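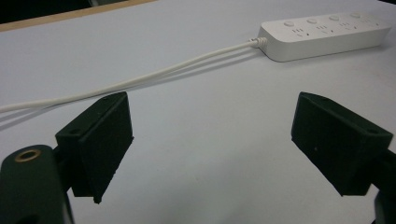
Power and cabling in the shared workrooms: progress report to Trollach

Jisen Workspaces
27 February 2025
5 min read
14 shares | 3 comments
Search this site Enter keywords

The January plan promised that by now every worktable in the Rellotau building would have switched power within reach of the person sitting at it. We're part of the way there. The white strips with a separate button over each group of sockets have gone out to the tables on the lower floor, and people are using them. Whether they're using them the way the proposal said they would is another matter, and I'd like to be careful with that before the second payment is discussed.

Money first. The grant line for this phase was $1,078. We have spent $772 on strips and $172 on cable clips, sleeves and labels. That leaves $134, which won't cover the upper floor at the prices we paid in January. The original budget assumed a bulk discount that the supplier, Pillai, offered in conversation and didn't repeat on the invoice. We should have had it in writing. I have asked again and wouldn't plan on getting it.

What has been done

The old strips without switches are gone from the lower floor. Each new one was plugged in and tried button by button before it was put out. Two came back out of service because a switch stuck, and both were replaced without charge.

Labels are on the plugs at the wall end. This was the cheapest item in the project and so far the only one I'd defend without reservation. Finding the right plug used to mean crawling under a table and tugging.

What has not been done

Cable routing. The proposal describes cords running along the back of each table in a sleeve and down one leg. On too many tables the cord still goes straight across the top, from the strip at one side to the far edge, through the space people are supposed to work in. The clips we bought grip well on a thick edge and poorly on these tabletops, which is something a single test clip would have told us. The sleeves are still in their bags for the same reason.

A loose strip also moves. It gets pulled toward whoever needs it and stays there at a slant until the next person pulls it somewhere else. Fixing the strips down would solve this, but the building lease doesn't allow drilling into the furniture, and adhesive pads are being tried on a few tables only. I have no results worth reporting yet.

The energy claim

The application said that individual switches would cut standby use because people would turn off what they weren't using. I didn't write that sentence and I have doubts about it. We have no meter readings from before the change, so any saving we announced now would be a guess. Evening checks show some buttons off and plenty left on. My view is that the switches are convenient, that people like them, and that the claim should be dropped from the final report unless Trollach wants to pay for a meter.

What people told us

We put out a short form and got 51 back. Most of the comments were about reach – the cord is long enough to get the sockets where they're wanted, and that was the main complaint last year. Several people asked for the cord to be moved out of the way. A few wanted to know why the upper floor had been left out. One asked for a lamp, which isn't part of this grant.

Next steps

Return the unopened clips and sleeves, if Pillai will take them.
Finish the adhesive pad trial and report on it either way.
Route cords along the back edge by hand where the table position allows it.
Get a written price for the upper floor before anything else is ordered.

I'm not requesting the second payment with this report. The lower floor should be finished properly first, and at the moment a visitor would see new strips and the same old cords across the tables.

3 comments
Search this site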